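May 2, 2019. Household chores track, sim bench, Caruso build.

Picking up the chore list again after the break. The question from Trisow is still the plain one: can the two-arm base do any part of an ordinary tidy-up without a person stepping in, and if so, which part. They want a yes or a no per chore. I don't think we can give them that yet, but we can say where each one falls down.

Today's chore is the easiest on the list. Ball on the floor near a doorway, kitchen on the other side. Go to it, pick it up, carry it through, put it down by the fridge. A four-year-old does this on request (most days). Ran it in the rendered apartment only. Hardware is at Esville until they finish with the wrist cables.

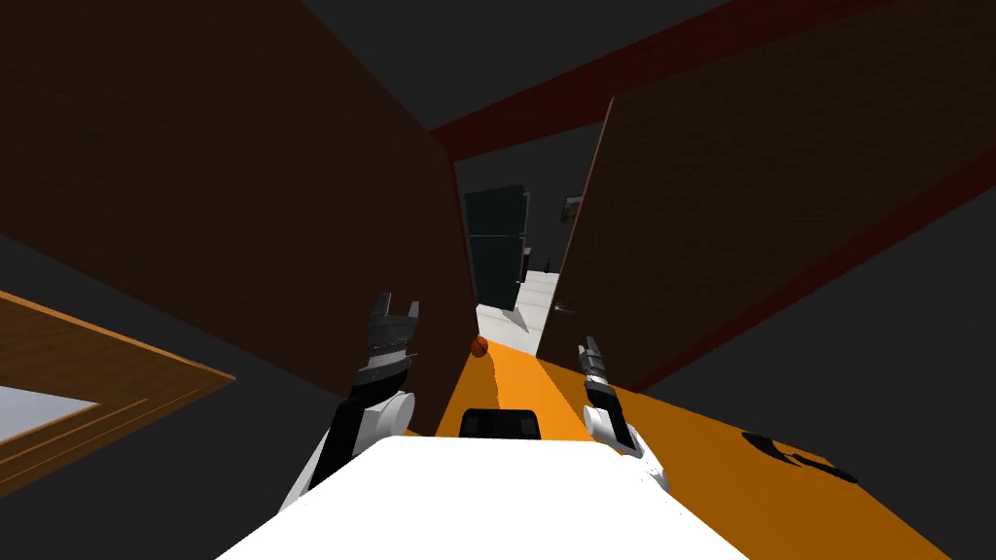 Head view, left gripper open, ball still out ahead near the doorway.

Notes on the approach. The planner treats the opening as one gap with a fixed width and gets that width from the map. It does not update it from the camera. If a door is standing partway into the gap the map has no idea, so the base lines up on a center that is no longer the center. I moved the door by hand in the scene file to check this and the base picked the same line as before. So that's a bug or a missing feature depending on who you ask. I'm logging it as a bug.

Second thing is the arms. With both held forward the base is a good bit wider than the footprint in the config. The config only knows about the body. Perneck's people wrote the footprint for the single-arm version and it never got changed. For driving across open floor this doesn't matter. For a doorway it matters a lot. Tried tucking the right arm and leaving the left out for the pick. Planner accepts the tuck but then untucks at the goal pose, which is the worst place for it.

Set the batch going before lunch. 1000 starts requested, 471 came back with a usable log. The rest stopped on a license timeout and have nothing in them, so don't count those as failures of the robot. Rerun tonight with the local license.

From the logs that did come back, sorted by hand into bins:

- Never got close. Base stopped short and sat there replanning. Biggest bin.
- Got close, wrong height. Gripper closed above the ball.
- Touched it and it rolled. Once it rolls, the target pose is stale and the arm goes to where the ball used to be.
- Picked it up. Small bin. Most of these then stopped at the doorway for the footprint reason.

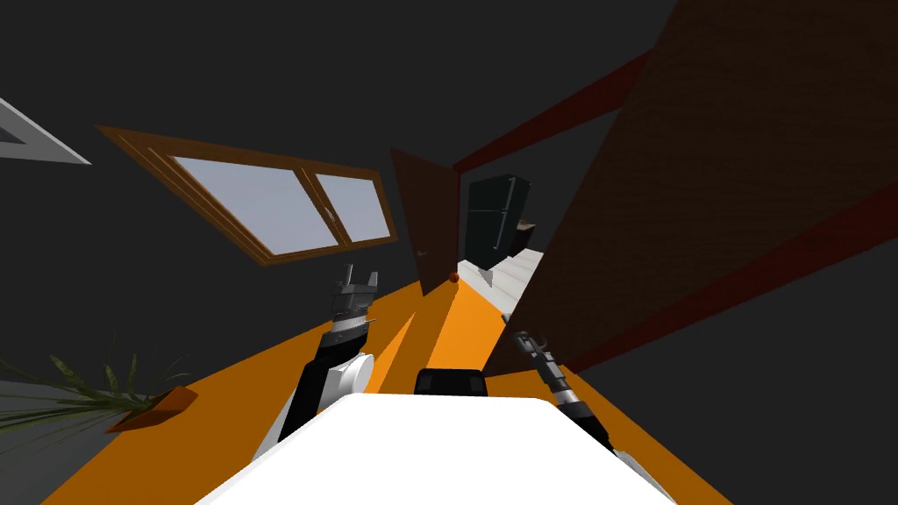 The rolling bin is the one I'd work on first. A person picking up a ball doesn't think about it, they just follow it with the hand. We look once, plan once, and move. Slowing the last part of the reach helps a little. What would help more is looking again just before closing. The detector takes nearly 2 seconds per pass on this machine, so looking again is expensive, but a cheaper color check in a small window might be enough for an orange ball. On an orange floor it might also be useless. Needs trying. The seam lines could be something to key on if plain color won't do it.

Also the tilt. The horizon in the head view is well off level, and the grasp code assumes level in at least one place (the table-height function, which it also calls for floor objects, for no reason I can find). I put in the rotation by hand and the wrong-height bin got smaller on the short rerun. Only did 5 of those, so no claims. Somebody please check whether the real head has the same offset or whether it's only in the model. If it's only in the model, fix the model and take my rotation out again.
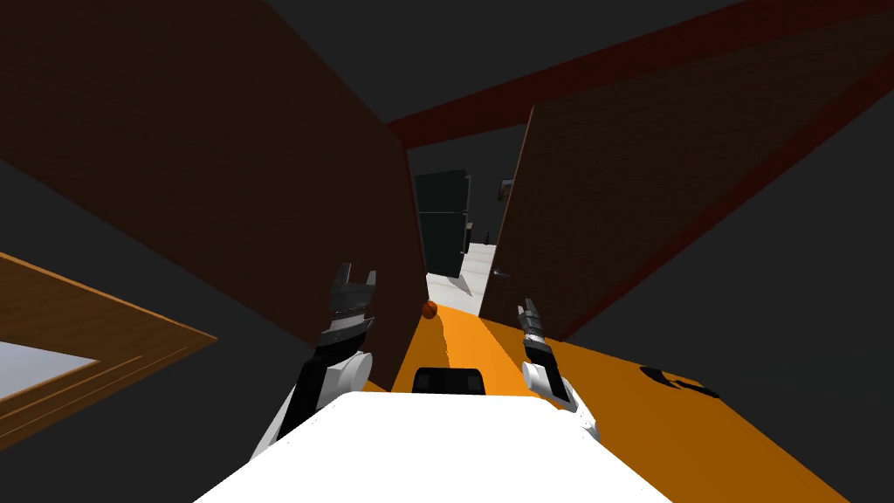
**Home Tasks Group, Caruso Lab. Shared notebook, keep entries in date order**

What I'd tell Trisow today, if they call: driving to a thing in a known room, mostly fine. Picking up something that can roll, not yet. Carrying it through a door with both arms out, no, and that one is our own config. Nothing here says anything about laundry or dishes, and I'd rather they didn't read it that way. The September list has both of those on it and I think we should push them back.

To do:

- footprint with arms, two versions (tucked, reaching)
- keep the tuck at the goal until the base has stopped
- color check in small window, try on the saved frames before touching the live code
- door angle from camera, even a rough one
- rerun full batch, local license
- ask Esville when the arms come back

Left the scene file with the door moved. Saved as a copy, the original is untouched. Batch is queued for tonight, please don't reboot the bench machine.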